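Cliltia 2 adds street-level groups and a posting limit

2020-03-08

Cliltia, the neighborhood messaging service used in Prancombe and Studcombe, has released version 2 of its web and phone client.

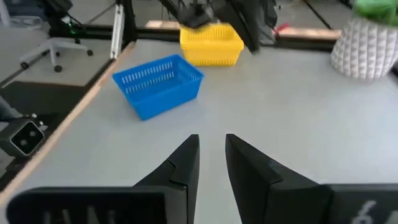

A moderator in Studcombe wrote to us that the old single feed had become hard to read, with lost-cat notices buried under road closure alerts within an hour. Version 2 splits the feed by street. Each account is tied to one street group at sign-up and may follow up to 13 others. Alerts marked urgent still go to every account in the town.

Posts are now capped at 940 characters. Longer text is saved as a draft and must be shortened before it can be sent. Replies do not count toward the cap on the first post. Items in the "lend and borrow" section expire after 60 days unless the poster renews them.

Address checks have moved to Vi, a separate sign-in service. Existing members keep their current login until July, when the old password page will be turned off. Members who have changed street should update their address before switching to Vi; the street field is locked once the check is complete, and changes after that go through a moderator.

Known problems: photo uploads fail on some older phones, and the mute setting for a street group resets when the app is reinstalled. Both are listed for the next update. The export tool has not changed.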